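Flastgate kitchen exchange reopens with sorted cutlery

Sunday, November 16, 2025

The household goods exchange on Ruggiero Street in Flastgate opened again this weekend after a short closure for a new shelf layout. The biggest change is at the cutlery counter, where loose pieces used to be handed out from one deep bin.

Forks, knives and spoons are now sorted into mesh baskets before they go out. Visitors can pick up what they need without reaching through a pile. The exchange has 939 pieces of cutlery on its list, most of them single pieces left over from broken sets. Wooden-handled cutlery is the most requested, and it is also the kind people bring in most often with one or two pieces missing.
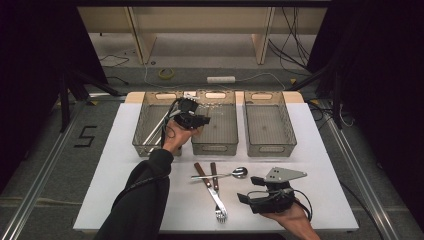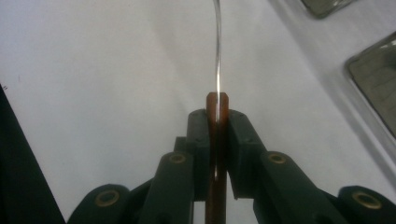 Matching is done by handle first and by size second. A piece that has no partner goes back on the list and waits for the next delivery. The exchange said 34 households have asked to be told when a certain pattern comes in, and it plans to post those patterns on a board by the door.

Knives are kept behind the counter and must be asked for. Forks and spoons can be taken directly from the baskets, up to 3 of each per visit. Serving utensils are kept separately, and there is no limit on them for now.

The new layout was paid for with a 3,000 dollar grant from the Pokodport neighborhood fund. Most of the money went to shelving and to a second sink in the back room. The baskets came out of the same grant. Flasex, the store on the corner, is taking in drop-offs on days when the exchange is closed.

Donated cutlery should be washed and dried before it is brought in. Pieces with split handles or bent tines can't be accepted, and neither can electric carving knives. Plates and glasses are still welcome, but the exchange asks people to hold on to large pots until February, when the lower shelves are due to be finished.

The exchange is open on weekends from 10 a.m. to 2 p.m. Entry is free and no sign-up is needed. Parking on Ruggiero Street is limited during those hours, and the side entrance is closed while the shelving work continues.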